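Can a machine clear my table yet?

My mother-in-law asked me over coffee when she could buy a robot that does the dishes, and I laughed, and then I thought about it the whole way home. I spend a lot of my week around this stuff, and I still gave her a terrible answer. So let me try again, Eulalia, since I know you read these!

The short version is no. The longer version is more fun.

I've been using a hand-held gripper to record chores. You squeeze, the two fingers close, a camera on the tool watches, and later somebody tries to teach an arm to do the same thing. We call our one Plinditari, which was Elli Pelkonen's idea and I've given up fighting it. My part is mostly picking things up and putting them down again. Cups, spoons, lids, a dish towel (I have opinions about the dish towel). By the end of January I had logged 1348 tries at clearing a table, and my thumb had a callus on it.

What surprises people is which chores are hard. Carrying a cup from here to there is pretty good now. You can put it in a slightly different spot and the arm will usually find it. A spoon lying flat on a table is a nightmare, because there's nothing to get under. I do this without thinking - slide it to the edge, tip it, grab it - and it took me an entire afternoon of recording before I even noticed that I was sliding it.

Then there's wear, and this is the part I left out when I was talking to Eulalia. Everyone asks about the brain. Hardly anyone asks about the fingertips. The rubber pads are what touch the world, and they get dragged across tabletops and pinched on rims all day long. Once a pad starts to tear, the grip changes, and every try you record after that is a little bit different from the ones before. Your own fingertips heal up overnight, more or less for free. A robot's need a person with a screwdriver.

I brought this up with Teresa Mac Mathúna, who runs the packing line at Rastden, and she was not impressed with my discovery. They've had suction cups and grippers on the floor for years and she keeps spares in a drawer by the line. Her rule is to check the contact surfaces at the start of every shift, and she said about 300 cycles is when she starts getting suspicious of a cheap pad. A shop can live with that. They do the same box over and over, and somebody is standing right there. But who's going to check the pads in my kitchen at 9 at night with the pasta pot soaking? Me, I guess. At which point I could have washed the pot.

Sun-ja Bae thinks I'm too gloomy and that swapping a pad will be like changing a vacuum bag. She may be right! I do change the vacuum bag. Eventually.

Anyway, I've ordered 4 new pads, in a softer rubber this time, and I want to go back to the flat spoon before I try anything with water in it. If you've found a pad material that holds up on wood tabletops, please leave me a comment. 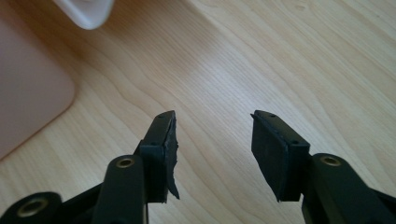 The left pad, torn, next to the right one, which still looks fine.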